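30 de marzo de 2026

Hoy he vuelto a hacer pan después de casi seis meses. La última hogaza fue en octubre, antes de la mudanza a Tasville, y desde entonces la masa madre ha estado en un tarro al fondo de la nevera. La saqué anteayer. Tenía encima un dedo de líquido gris y olía a acetona. Tiré casi todo, dejé una cucharada y la refresqué con harina de centeno y agua tibia. Por la noche no había hecho nada. Ayer por la mañana tenía tres burbujas y por la tarde ya había subido hasta la goma que le pongo al tarro. La refresqué otra vez antes de acostarme y esta mañana estaba bien, con olor a yogur y un poco a manzana.

Apunto las cantidades porque siempre digo que me voy a acordar y luego no me acuerdo: 600 gramos de harina, 121 de masa madre (quería 120 y se me fue la cuchara), 12 de sal. De agua empecé con 390 y añadí un chorro más que no pesé. La harina es la que compré en Siriwan, la tienda que está junto a la parada del autobús. Venden a granel y la bolsa no dice la fuerza. Pregunté y me dijeron que era buena para pan, sin más detalles. Absorbe menos que la que usaba antes. Con el último chorro la masa se me quedó pegajosa y tuve que amasar con las manos mojadas todo el rato.

Me levanté a las siete y media para empezar temprano. Mezclé harina y agua, dejé reposar cuarenta minutos, y mientras tanto desayuné y miré cocinas en el ordenador. Sigo dándole vueltas a la reforma. Me gustan las de muebles oscuros, aunque no sé si aquí, con la poca luz que entra, quedaría bien tanto oscuro.

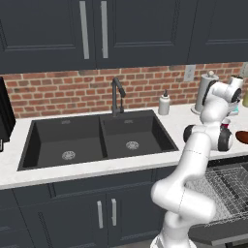
Armarios oscuros, ladrillo y fregadero negro de dos senos.

Lo que más me interesa son los dos senos. Con el pan se ensucia todo de engrudo y me vendría bien dejar los cuencos a remojo en uno y tener el otro libre. En el de ahora no cabe ni la bandeja del horno. El ladrillo me gusta menos de lo que me gustaba en invierno. Pienso en la harina metida en las juntas y se me quitan las ganas. Pedí precio a Rorarero por correo y todavía no han contestado. Esperaré a la semana que viene y si no, llamo.

Después del reposo añadí la masa madre y la sal, y amasé a mano diez minutos. No tengo amasadora y no la quiero, ocupa sitio. La masa tardó en coger cuerpo. A los diez minutos seguía rasgándose al estirarla, así que la dejé un cuarto de hora tapada con un paño y seguí luego otros cinco. Entonces sí. Le di cuatro pliegues, uno cada media hora. Entre pliegue y pliegue fui haciendo cosas: puse una lavadora, contesté los correos atrasados, limpié el filtro de la campana, que llevaba pendiente desde que llegué.

En la cocina hacía diecinueve grados. Es poco. En el piso de antes la fermentación en bloque me duraba cuatro horas y aquí, a la cuarta hora, la masa apenas había subido un tercio. La metí en el horno apagado con la luz encendida y ahí ganó algo. En total fueron seis horas y media.

Comí lentejas de ayer. Salí a las tres a por papel de horno y de paso di la vuelta por el río hasta Skernden. Había viento y poca gente. Los almendros del camino ya han perdido casi toda la flor. En el paseo me acordé de que tenía que comprar también levadura seca para las pizzas y se me olvidó otra vez, así que queda apuntado: levadura, bolsas de basura, pilas para la báscula. La báscula se apaga sola cada dos por tres y tengo que pesar deprisa. 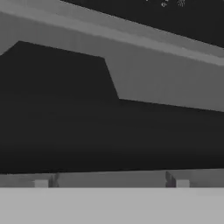 Al volver preformé la masa en la encimera, la dejé veinte minutos y la formé en redondo. Quedó más floja de lo que me gusta. No quise añadir harina a esas alturas. El cestillo de mimbre no aparece, debe de seguir en alguna de las cajas del trastero, y usé un escurridor con un paño enharinado con harina de arroz. El paño se pegó por un lado a pesar de todo. La próxima vez, más harina de arroz o buscar de una vez el cestillo.

A las siete encendí el horno con la olla de hierro dentro, a 250 grados, tres cuartos de hora. Es el primer pan que hago en este horno y no sé todavía cuánto miente el termostato. Volqué la masa sobre el papel, le hice un corte largo con la cuchilla y otro pequeño al lado porque el primero me salió torcido. Veinte minutos con la tapa puesta y veinticinco sin ella, a 220. Abajo se tostó demasiado. Creo que la resistencia inferior calienta más que la de arriba, y lo que haré es poner una bandeja vacía en la guía de abajo, a ver si para algo el golpe de calor.

Pesó 900 gramos justos al salir. Abrió solo por un lado del corte. De color está bien por arriba, castaño, con alguna ampolla. No esperé a que se enfriara del todo. Sé que hay que esperar y no esperé. La miga está algo apretada en el centro y más abierta hacia los bordes, de manera que le faltó fermentación o le faltó tensión, o las dos cosas. De sabor está bueno, un poco ácido, con el centeno al fondo. Me comí dos rebanadas con aceite y una tercera con queso.

También hice cuentas. La harina, la sal y lo que gasta el horno me salen por poco menos que una hogaza buena de la panadería. Por dinero no compensa. Me gusta tener el día ordenado por los pliegues, y me gusta el olor de la casa, que desde la mudanza olía a pintura y a cartón.

Guardé 131 gramos de masa madre en un tarro limpio y le puse una etiqueta con la fecha para que no me pase lo mismo. Quiero refrescarla una vez por semana como mínimo. Con lo que sobró haré tortitas mañana, si me levanto con ganas.

Para la próxima: agua a 28 grados en vez de tibia a ojo, un poco menos de hidratación con esta harina, la masa dentro del horno con la luz desde el principio y la bandeja abajo. Y probar a dejarla toda la noche en la nevera - en la balda de en medio, que la de arriba congela las lechugas.

Son las once menos diez. Quedan por fregar el cuenco grande y la olla, los he dejado con agua. La lavadora sigue sin tender.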